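Fikex product and growth meeting
Minutes, September 28, 2022

Present: Fatima Ugwu (chair), product, engineering, sales, support
Apologies: finance
Minutes taken by: support

1. Previous minutes

Approved with one correction. Item 4 should read "trial accounts," not "paid accounts."

2. Onboarding email sequence

The seven-message sequence was cut to four in the last release. Open rates on the first two messages are unchanged. Replies to the third message have gone up, mostly from people asking how to import contacts. Support has been answering these by hand. It was agreed that the import instructions will move into the second message, and that the third will link to them.

Sales asked for a plain-text version of all four. Engineering confirmed that the mail tool already supports this and that no ticket is needed.

Action: support to rewrite message two.

3. Pricing test

The test of the 12-dollar and 20-dollar monthly plans has closed. Conversion was lower on the higher plan, but revenue per visitor was slightly better. Fatima Ugwu noted that the sample was small and that the two groups came from different traffic sources for the first week, before the split was corrected. The meeting did not accept the result as final.

The test will be repeated with the split fixed from the first day. Existing customers stay on their present price while it runs. Sales is not to quote either price in writing to new leads without checking with product first.

Action: product to restart the test and circulate the stopping rule in advance.

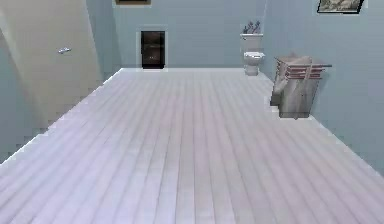 Annual billing was raised under the same item. Two customers have requested it. Engineering estimated that the invoicing changes would delay the Gudska integration, and the request was deferred to the November meeting.

4. Gudska integration

One-way sync is working on the staging server. Two-way sync fails when a record is edited in both systems between runs. The proposed rule is that the most recent edit wins and the older value is kept in the log. Support asked that the log be readable by customers. Engineering will look at this after launch.

Mulder has offered to be the first customer on the integration, with up to 800 records. The offer was accepted. Their account will be set to manual sync until the conflict rule is in place.

Action: engineering to write up the conflict rule. Sales to confirm terms with Mulder.

5. Paid search

Spending on the Uka campaign is paused. Most clicks came from searches for free templates and very few led to a trial. The remaining budget is held and not reassigned. Product suggested a landing page for template searches; no decision was taken.

6. Support backlog

There are 26 open tickets, of which the oldest concerns duplicate invoices. Engineering has a fix in review. Password reset tickets are to be closed with the standard reply and tagged.

7. Other business

The shared calendar still lists the old demo times. Sales to update it.

Next meeting: November, date to be confirmed by the chair.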